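How to line a ring tray with foam rolls

Applies to flat trays with inside walls at least 3 cm high. Updated June 2025.

Materials: one tray, foam sheet 5 mm thick, velvet or microsuede fabric, fabric glue, a steel ruler, a sharp knife. The measurements below are for the Jellilcombe flat tray, inside length 307 mm. For other trays, measure the inside length at the base. The top edge is often wider.

1. Cut the foam into strips 80 mm wide. Strip length equals the inside width of the tray minus 2 mm.

2. Roll each strip tightly along its long edge. Fix the seam with a thin line of glue and hold it with pins until set.

3. Cut the fabric 20 mm longer than the roll at both ends. Wrap it once around with the nap running the same way on every roll. Glue the seam, then fold the ends in and glue them flat.

4. Dry fit all rolls with the seams facing down. They should stay put when the tray is tilted and still open enough to take a ring band. If the last roll has to be forced, take one out and re-roll it tighter.

5. Glue only the first and last rolls to the tray. The middle rolls are held by pressure and can be replaced one at a time.

Glue: Beltell fabric glue was used for the first version in April and soaked through thin velvet. Endercombe gel did not. Leave the lid off overnight before putting in any silver.

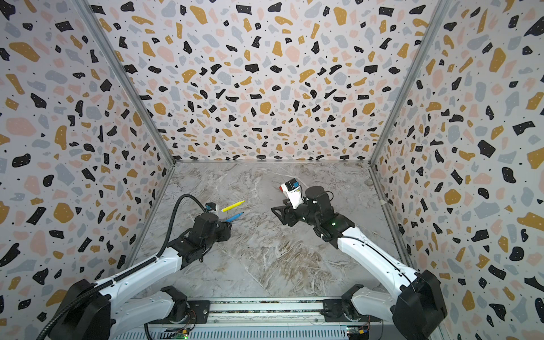

Can I use the same rolls for stud earrings?

Studs need a flat pad. Cover a piece of the same foam with fabric, pierce pairs of holes with an awl, and set it in one end of the tray in place of 3 rolls.

Wide bands (8 mm and up) sit better if the rolls on both sides are made slightly looser. Karim Kassab supplied the correction to step 3.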